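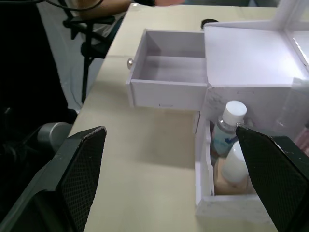 One reader of my last column wrote in to say that a worn pad is a maintenance problem, and that calling it a safety problem is how you scare people off a perfectly good machine. A gripper that drops a bottle has dropped a bottle, the reader said. Mop it up and change the pad.

I have thought about that letter a good deal, and I still disagree with it.

The case I wrote about happened at Hekley, where a two-fingered arm was being taught small household jobs at a table: open a drawer, put something in it, close the drawer. In September it took hold of a drawer knob, slipped off, and reported the drawer as closed. The drawer was open. The arm then went on to its next move, which assumed a clear path, and pushed the whole organizer off the table toward a person in a chair. Foam board weighs next to nothing and the person was not hurt. The log listed the run as a success.

Changing the pad would have prevented that particular slip. I don't dispute it. Diamond-pattern padding wears at the top edge first, where the fingers meet things at an angle, and a small round knob is a hard thing to hold with flat pads even when they are new. But the slip was the least interesting part of the afternoon. Things slip. People drop cups all their lives and we don't call it a hazard, because a person who drops a cup knows it.

The arm did not know. It judged the drawer by where its own fingers had ended up. The fingers had gone the full distance, so the drawer must have gone with them. There was a camera at the wrist the whole time, and the check that could have used it had been turned off in the Wondix software to save time on each run.

Hekley had 3000 runs by then. When the staff went back through the ones marked successful, they found 71 in which the drawer had been left partly open. In 11 of those the arm had touched the organizer on the way to the next step. None of these had been reported, and there was no reason they would have been. The person at the table straightened the box and started the next run. I would have done the same.

That is my trouble with the word maintenance. A maintenance schedule works when a fault shows up as a fault. If the machine writes down a success, the pad gets changed on the calendar date and the 71 runs stay in the pile to be learned from.

I would ask for two things. The arm should look at the drawer before it moves on, even if that costs a second or two. And nobody should sit within reach of it while it is working, however light the furniture is. Hekley has done the first. On the second they have put tape on the floor – 15 inches out from the table, which seems short to me for an arm of that reach.

The reader also asked whether I would have one of these at home. With the check turned on, yes, I think I would. I'd keep the chairs back.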